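Speaker notes: Grip loss and a blocked stop at the Erkstead packing cell
Ullalus user group, 30 Jul 2022

Slide 1. Title

Say who I am and that I look after the unpacking cells at Erkstead. Talk is 17 minutes, questions at the end. There is a handout with the parameter changes, so no need to copy numbers from the slides.

State the subject early. We had a fault in which the arm closed on the wall of a box, did not know it had, and then did not stop when it should have. No injury. One damaged wrist flange and one scrapped item. It was classed as a safety matter because of the second half, the late stop, and that is where most of the time should go.

Slide 2. The cell

Single arm, two-finger gripper, small camera at the wrist. Open cardboard boxes arrive on a roller bed. The arm takes an item out of the box and hands it to the inspection fixture. Cell control is Gilani, the grasp planner is Bimadell. Both are at the versions listed on the handout.

The boxes are reused. They come back from the customer with cut edges, soft corners and flaps that no longer sit where the drawing says. We had written this down as a packing quality issue. It should have been in the risk assessment for the cell.

Slide 3. What the planner sees

Two problems for the planner at close range. First, shiny surfaces. Lacquer and chrome give strong reflections, the depth reading drops out along them, and the planner fills the gap from its neighbours. Second, a box wall seen edge-on. It is a thin strip, and where the outer paper is nicked or curled the edge does not come through as a straight line.

Each of these on its own is handled. With a box wall standing directly against a glossy item, the planner can merge the two and report one object with a wider outline.
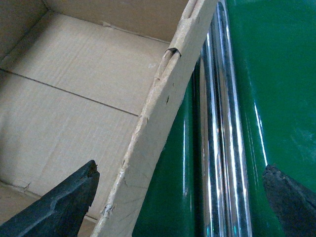 Once the outline is merged, the grasp point moves towards the board. The planner still reports high confidence, as the outline is closed and the width is inside the range of the gripper. Nothing in the log at this stage looks wrong. Go slowly here - people from the vision side will want to argue about the threshold, and the threshold was not the cause.

Slide 4. Sequence of the fault

Read the steps from the slide, do not add to them.

The planner returned a grasp on the merged outline. The fingers closed on board and item together. Grip force reached its set value, so the controller reported a good grip. The arm began to lift. The board resisted, then tore. The load on the wrist rose, fell, and rose again as the box came up off the rollers with the item still inside it.

The force limit should have stopped the arm at the first rise. It did not. The arm carried on to the transfer height and the box struck the guard post. The stop came from the guard switch, which is the last layer and should never be the first to act.

Slide 5. Why the force limit did not act

This is the main slide. Allow 6 minutes.

The force limit runs on a filtered signal. The filter had been lengthened the previous November to get rid of nuisance stops on heavy items. With the longer filter, a short peak is flattened below the limit. The tearing board gave exactly that kind of signal: a peak, a drop, another peak. The unfiltered trace passes the limit 2 times before the impact. The filtered trace never reaches it.

The filter change was made as a process change and signed off as one. It was not sent for safety review, as the field sits on the process page in the Gilani menus and not on the safety page. The supplier's manual does say that the value affects stop response. It says so in a footnote to a table.

Be fair to whoever made the change. The nuisance stops were real and the cell was losing output.

Slide 6. Was it a one-off

We went back through the stored traces. 1,418 lifts had been logged with the long filter in place. Replaying them with the original filter gave further peaks over the limit, all in lifts from boxes with a damaged wall or flap. None of those ended in contact with the guarding. Do not present this as a failure rate. The store keeps only lifts that raised a warning of some kind, so the sample is biased.

Slide 7. What was changed

The filter is back to its original length and the field is locked behind the safety password. Heavy items now have their own speed setting, which deals with most of the nuisance stops.

A pause has been added after a short test lift. If the load at the pause does not match the item record, the arm lowers and opens. This costs cycle time on every pick and production accepted that in writing.

The planner now rejects any outline that touches the known line of a box wall unless a second view from another angle separates them. Rejected picks go to the operator. Entry to the cell for a manual pick is under full lock-off, as before.

Boxes with torn or leaning walls are to be pulled at goods-in. This is the weakest measure and should be described as such.

Slide 8. Still open

Test lift does not catch a light scrape along the board, where the wall bends but the load barely changes. We are looking at finger current as a second signal. No results to show yet.

The Bimadell confidence value still does not drop when outlines merge. Reported to them, reference on the handout.

We have not checked the other process fields for the same effect on stop response. If asked for a date, say it is on the plan for the winter shutdown and leave it there.

Questions. Keep slide 5 on the screen.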